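Drornis pauses Skurotby folding rollout after grip-release fault

3rd August. For immediate release

Hello from all of us at Drornis. I'm Majdi Matar, I look after the Skurotby laundry software, and this is the second press release I've ever written (the first one had balloons in it, so please bear with me).

We've stopped the rollout of Skurotby version 2 at every laundry that was due to get it. The software has a fault which can make an arm keep hold of a garment after it has been told to let go. No one has been hurt. I'd still like you to have the whole story from me, in one go, before it reaches you in bits.
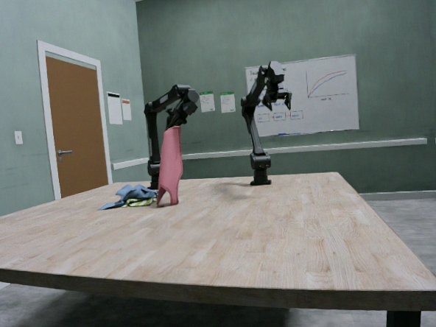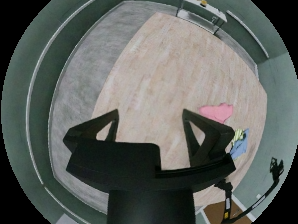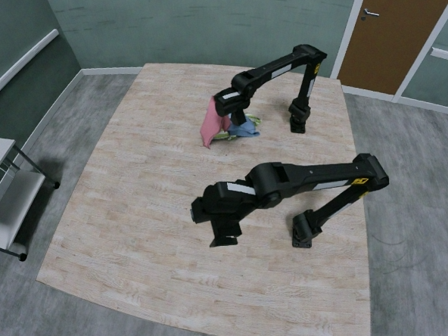 Skurotby in simulation, two arms and some clothes to sort out.

The fault is in what we call the release check. When a gripper opens, the software is meant to look at the finger position and the pull on the wrist, and only then tell the arm it may move off. In version 2 we made that check quicker, and in doing so we let it trust an old reading if a new one came in late. So the arm can believe its fingers are open while they are still shut on something. With a small, flat cloth you might never notice. It's the long, hanging items that cause the bother, things like the pink garment in the first picture, held by its top edge with the bottom folding on to the table while the other gripper is up in the air with nothing in it. If the arm holding a piece like that sets off for its next job believing it has let go, the cloth goes along for the ride, and it can drag across the table or catch on the second arm. That's the bit that worries us!

We found it in April, or I should say we found it and didn't understand it. A tester at our Stindell site wrote down that an arm had "taken the towel with it" and we put that one down to a sticky gripper pad. We changed the pad. That was my decision and it was the wrong one, as the pad was perfectly fine. The same thing came up again last month at Jelínek, the hotel laundry that kindly runs our early versions, and this time a bath sheet was pulled tight between the two arms. The force limit did its job and both arms stopped. The operator pressed the stop button as well, quite rightly, and then rang me, and I've rarely been so glad of a phone call at breakfast.

After that we went back to the simulator and ran 1,000 folding cycles with the readings delayed on purpose. The arm moved off with its fingers still closed in 30 of them. We then put the old, slower release check back in and ran the same cycles again, and it didn't happen once. I know a simulator is only a simulator (cloth in particular behaves far better in there than it does in a real laundry), so please take that as a good sign and nothing grander. We're now doing the same thing with real arms and real towels at Stindell, which takes a good deal longer and makes a lot more washing.

If you run Skurotby, please look at the version number on the start screen. Anything beginning with 1 is not affected and you can carry on as normal. If it begins with 2, please stop using the two-arm mode today. Single-arm folding can carry on, provided the guard is closed and the speed is set to slow. Don't try to free a caught item by hand while the arms have power. Press stop, wait for the light to go out, and then pull it clear. I realise most of you do that anyway, but at Jelínek the temptation was to reach in and give the sheet a tug, and I can't promise I wouldn't have felt the same with a queue of trolleys behind me.

We're sending every affected site a file that puts the old release check back. It installs from the service menu and the arms need to be restarted afterwards. You'll lose a little speed on each fold, sorry about that. Nobody will be charged for it, and any site that would like one of us to come over and do the job in person only has to ask.

Version 2 will come back when the Stindell tests are finished and when Jelínek are happy with it too. I'm not giving a date. I gave a date last time, and I think wanting to keep to it is part of why I was so ready to believe in that gripper pad. We've also changed how we handle odd reports. From now on, any note of an arm moving while still holding something goes straight to the safety log and stays open until we can make it happen again on purpose, even if a new part seems to have cured it.

A big thank you to the operators at Jelínek, who saved the logs before they restarted anything. We'd have been guessing for weeks without those. Thank you as well to the tester at Stindell, whose April note was right all along and who has been much nicer about it than I deserve.

Journalists who'd like to talk, or who want larger copies of the pictures, can reach me through the Drornis press desk. Customers should use the service line printed inside the cabinet door, as it's answered at night and I'm not.

Majdi Matar
Skurotby software, Drornis

Ends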